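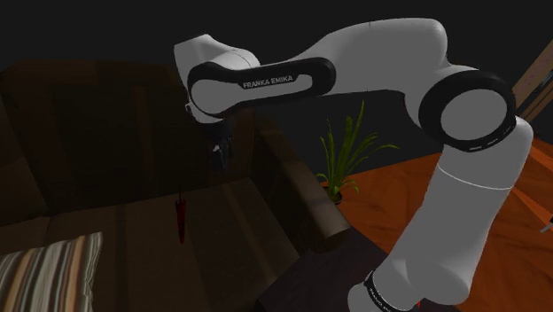 Teaching an arm to reach the sofa

Last updated: June 5, 2025
Print this page | E-mail this page
Filed under: Machine learning, Interviews

Alžběta Pešek spends most of her working day in a living room that doesn't exist. It has a brown sofa, a dark square table and a wood floor, and it runs on a computer at Numgate, where she collects examples for a system that is supposed to learn how to pick things up.

"People think we write the movements," she said. "We don't. I drive the arm, the computer records what I did, and the recording becomes one example. Then I do it again with the object somewhere else."

The project is called Renum. It began in April with a short list of tasks, all of them in simulated rooms. The sofa tasks came early and have stayed on the list because the success rate is still lower than she would like. A cushion seat is wide and deep, and the arm has to come in over the armrest or the table edge without touching either one.

A normal session gives her 61 recordings. She keeps the ones where the object is reached on a clean path, and she also keeps a share of the failures, marked as failures. The marking takes longer than the driving. For each recording she notes where the attempt went wrong - the approach, the grip or the lift - and picks from a list of 14 labels.

"The first version of the list had everything under 'missed,'" she said. "That's no use to anyone. Missed how? Too high, too early, closed on air? If you can't say, the training can't make much of it either."

Small objects get their own set of tasks, and so do the hands. Renum records with 2 kinds of end piece, a plain gripper with two fingers and a hand with more of them. The hand is slower to drive. Pešek said she needed 15 sessions before she would let her own recordings of it go into the training set.

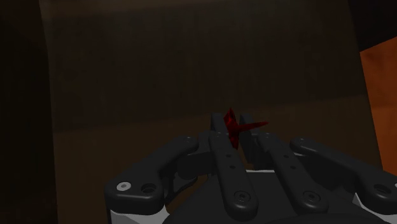 A red star-shaped piece held between two fingertips of the black hand.

Shapes with points are useful, she said, because there are many wrong places to hold them. A cube forgives you. With a star, a fingertip that lands on one arm of it can turn the whole piece, and the simulator will show that turn if the contact settings are right. Getting those settings right was a job in itself. The first ones came from an older project called Brumitz and made everything slightly slippery.

She doesn't try to make each example look good. A driver who always takes the same perfect route teaches the system one route. So she starts from different positions, sometimes high over the table, sometimes low and off to the side, and she pauses now and then the way a person does when checking the distance.

"The pauses were a question for a while," she said. "Do you cut them out? If you leave them in, the arm learns to stop for no reason. If you cut them all, it never slows down before it closes. We trim the long ones and leave the short ones alone."

The view matters too. Every recording is saved from more than one camera, and some of the views are poor on purpose. Dark upholstery in low light is hard to read, and a thin object on it can be hard to find. Pešek would sooner have that trouble in the training set than run into it later on a real arm in a badly lit room.

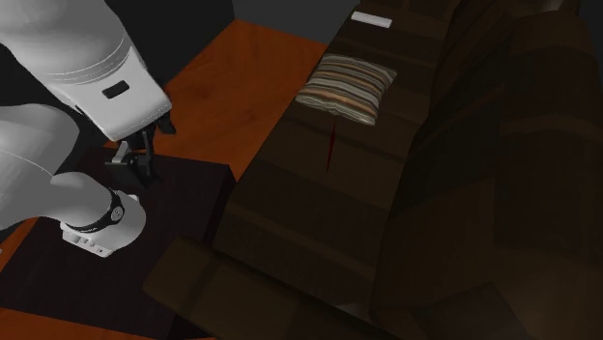

Oskari Kiiskinen thinks the dim rooms are being given too much weight. In his view a system trained on them gets cautious everywhere, and he would rather see more variety in the furniture before any more variety in the lighting. "A different sofa would teach it more than a darker one," he said.

Pešek doesn't disagree about the furniture. New rooms are being built under the name Machala, with other seat heights and lighter fabrics, and she expects to start recording in them once the labels have been checked. Until then she is filling gaps in the current set, mostly approaches from the table side.

Asked if the work gets dull, she said some of it does. "The lift is dull. The last bit before the fingers close is still interesting to me, and I go back and watch those parts even when I don't have to."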